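Popular Music and the Market
Handout 6: How a song chart is made

Please read this before the seminar. Bring your notes from handout 5, because we will use the word "format" in the same meaning.

A chart looks like a simple list, but it is the result of many decisions. Somebody must decide which songs are allowed to enter, what is measured, and how long the measuring period is. An airplay chart counts how often the stations play a song. A sales chart counts purchases. A combined chart adds these numbers to streams, and then every kind of number needs a weight. When you read that a song is "number one," the first question should always be: on which chart?

Our case for this week is the Pelura chart. It is an airplay chart for adult soul and R&B, and it takes its data from 18 stations. The publisher is Mevari, a small company which also sells the data to record labels. One play at seven in the morning has a bigger weight than one play at three in the night, as more people are listening. In the week we will study, the first song had 584 plays and the second song had more plays than this, but fewer of them were in the morning hours.

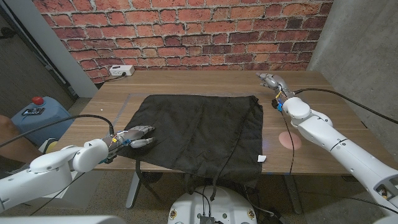

Genre charts have a second problem, which is the border of the genre. Stations describe themselves with a format, and the chart publisher accepts this description or changes it. If a station moves from soul to general pop, its plays disappear from the genre chart from one week to the next, and a song can fall without losing any listener. The border is also not a straight line. Think of a black cloth spread over a wooden table, with folds in it and one side hanging down over the front: you can say where the middle is, but it is harder to say where the table part stops. Crossover songs live in this hanging part. Skovent, the label in our reading, sent the same single to 2 formats with different edits — a shorter one for pop stations and the full one for soul.

Reading for the seminar: Tse, chapter 4, only the part on weighting (you can leave out the tables).

Tasks
1. Explain in your own words why the song with more plays was in second place. Maximum 70 words.
2. Choose one chart from your own country and find out what it measures. If the rules are not public, write down where you looked.
3. Should both edits of the Skovent single count as one song? Prepare one argument for each side.

Please hand in task 1 on paper at the start of the seminar. Tasks 2 and 3 are for discussion.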